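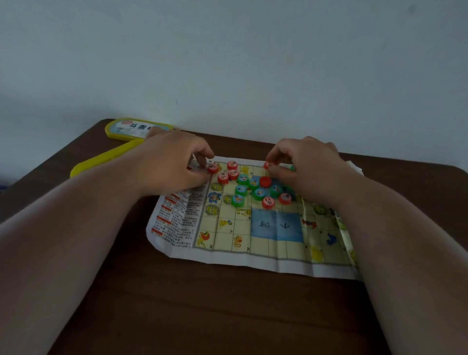
Can a Radio Really Talk Around the World?

Radio ads love big promises. The box for the Griranov, a small ham radio, says it can "reach the whole planet." Should you believe that? Let's check before anyone spends their allowance.

What is ham radio?

Ham radio is a hobby. People use radios to talk to other people, often far away, without a phone or the internet. In the United States you have to pass a test and get a license before you can transmit by yourself. Kids can take the test too. Listening doesn't need a license at all.

How does the signal get so far?

The Earth is curved, and radio waves mostly travel in straight lines. So how could a voice get past the curve? High above us is a layer of air called the ionosphere. Sunlight changes the air up there so that it can bend some radio waves back down to the ground. Hams call this "skip."

Notice the word "some." Shortwave signals can skip. The signals from most small handheld radios go right through and out into space. The Griranov is a handheld. Hmm.
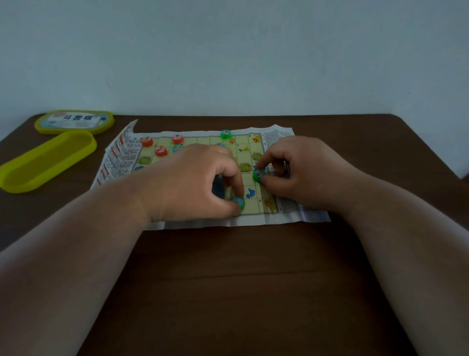

So is the box telling a fib?

Not quite, but it leaves a lot out. Noémie Renaud tried one from her backyard last December. Her best contact was 3 miles away, and there was a hill in between – she was pretty pleased with that. Then she used a bigger shortwave radio with a long wire antenna and talked to someone 2,431 miles away. The next night, same radio, same wire, she called and called and got only hiss.

Why? The ionosphere changes all the time. It is different at night than in the day, and storms on the Sun can mess it up. No knob on any radio can fix that.

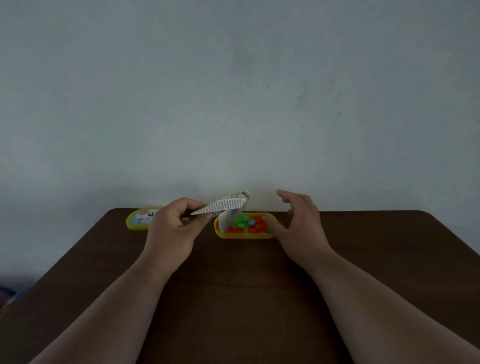 Some handhelds do reach other countries by sending your voice to a repeater, a station that sends it out again, and then over the internet. That can be fun. But if the internet did most of the trip, did your radio reach the whole planet? You decide.

Next time you read a radio ad, ask how far, on what kind of signal, and with what antenna. If the ad won't say, be suspicious.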